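Where Does the Standby Go? A Term of Reading Other People's Meters

Project report, Applied Household Science, second year
Kagiso Zulu
Supervised project, Wondlow College

1. Why this topic

My first proposal was a study of tidal power. My supervisor asked how far I lived from the sea, and after some thought I withdrew it. The second proposal was this one, which needed a plug-in energy meter, a notebook and friends who would let me into their apartments. I had two of the three and borrowed the meter from the Parnness lending library, where it is shelved between a ukulele and a fondue set.

The question was simple enough to fit on the form. How much electricity does a student household use on things that are switched off? The word "off" gave me more trouble than anything else in the project. I ended up using it for any appliance whose owner, when asked, said it was off.

2. Method

I visited 5 households in January and went back to each of them once. At every visit I metered whatever the residents would let me unplug. A reading lasted 10 minutes, which is longer than it sounds when you are sitting on somebody's kitchen floor and they are trying to make pasta. I wrote down the highest and lowest number on the display and took the middle.

Refrigerators were left out. So was one fish tank, at the request of its owner, who felt the fish had been through enough.

I had planned to use a logging meter that stores its own readings. The college owns one, an Oltent, but the person who knew the password has graduated. The notebook worked fine, apart from two pages that met some soup. I repeated those readings on the second visit.

3. What I found

In all I metered 13 kinds of appliance. Phone chargers, which everyone blames, were a letdown. With no phone attached they barely moved the display, and in one apartment the display stayed at zero until I tapped it to see if it was broken. It wasn't.

The real offenders were old. An elderly stereo in the Nkosi Street apartment drew more while "off" than the lamp next to it drew while lit. It hasn't played music since the current tenants moved in. They keep it because it holds up a plant. Second place went to a game console that was set to wake up and update itself, and third to a printer that has been out of ink for as long as anyone can remember and still warms up every morning, full of hope.

Microwaves were a surprise to the residents, though they shouldn't have been to me, as I had read about them beforehand. All of them spent the day running a clock, and most of the clocks were wrong.

4. What people did about it

After the first round I gave each household its numbers on one sheet of paper. I offered no advice, because I wanted to see what a number would do by itself. Mostly it went on the fridge. One household bought a power strip with a switch and then plugged it in behind the couch, where the switch can be reached by a child or a very determined adult. Another began unplugging everything at night, kept it up for a week and stopped after the alarm clock incident, which I was asked not to describe further.

The stereo is still plugged in. Moving it would mean moving the plant.

5. Problems

The meter is made for small loads, and I don't fully trust it at very low ones. A better study would check it against a second meter. Two visits is also thin, and my sample is made up entirely of people who like me, or did in January. I suspect some unplugging took place shortly before I rang the bell. At one door I could hear it.

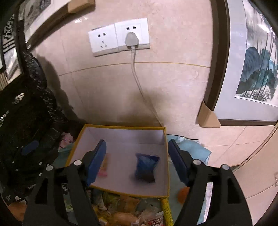

If I did this again I would turn up unannounced, bring my own food and leave the meter running overnight on one appliance at a time. I would also ask who pays the bill before asking anything else. In the two households where the rent covered electricity, the sheet of numbers was received with great politeness and used as a coaster.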